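Rekel 3 and the folding numbers: read the small print

07/01/2020

Rekel has put out version 3 of its planning software, and the announcement has been forwarded to this newsletter by enough readers that I suppose it needs an item. The claim is that a policy trained only on hand-held gripper recordings, with no robot in the loop during collection, can be dropped onto an arm and fold cloth on a bed. The company gives a training set of 1077 recordings and a test of 44 attempts on hardware. It does not say who decided what counted as folded.

I spent most of May with the beta, so a few notes from someone who had to install it.

The part that works is the tooling. The old importer fell over whenever a recording had a gap in the timestamps, and the new one flags the gap, asks what you want done, and carries on. The viewer lets you scrub the wrist camera and the estimated gripper path side by side. If Rekel sold that alone I would recommend it and go home early.

The planner is harder to like. It predicts a short run of gripper poses from the last few frames and hands them to whatever controller you have underneath. On our arm the handoff was jerky, and the suggested cure was to raise the smoothing. Smoothing hides the jerk by making the arm late. For a towel on a mattress you may get away with late. For anything that rolls you won't.

Then there is pose tracking. A plain sheet under a wide lens gives a visual tracker very little to hold on to, so it leans on whatever clutter and furniture happen to be at the edges. Move to a tidier room and the path starts to drift. Rekel's documentation gives this a single paragraph and advises "adequate texture in the surroundings," without saying how much is adequate. I asked. I was sent the same paragraph.

Soon-im Ahn, who maintains the Torard controller that many of you run, was more generous than I am. She thinks the smoothing trouble is mostly a clock problem: the planner stamps a pose when it is computed, while her controller expects the time it should be reached. She has a patch that shifts the stamps, and with it our arm did look calmer. I would like to see it merged before I believe in it, and I would like Rekel to explain why its own test bench never showed the fault.

Baidoo, meanwhile, ran the same beta on bin sorting and dropped 19 recordings for bad tracking before training. They published the list of what they dropped and the reason beside each entry. Rekel has published no such list for its bedding set. Without one, a success rate on 44 attempts tells me how a good day went.

Funport says it will add version 3 support to its simulator. That may help with regression testing. It won't help much with cloth, where its simulator has always been optimistic about friction.

My advice is to upgrade for the importer, leave the planner switched off on anything you care about, and keep your raw recordings, as the converter overwrites them unless you tell it otherwise in the settings file. Readers who have run the planner on their own cloth data are welcome to send me their logs, failures included. 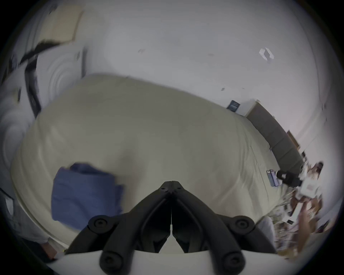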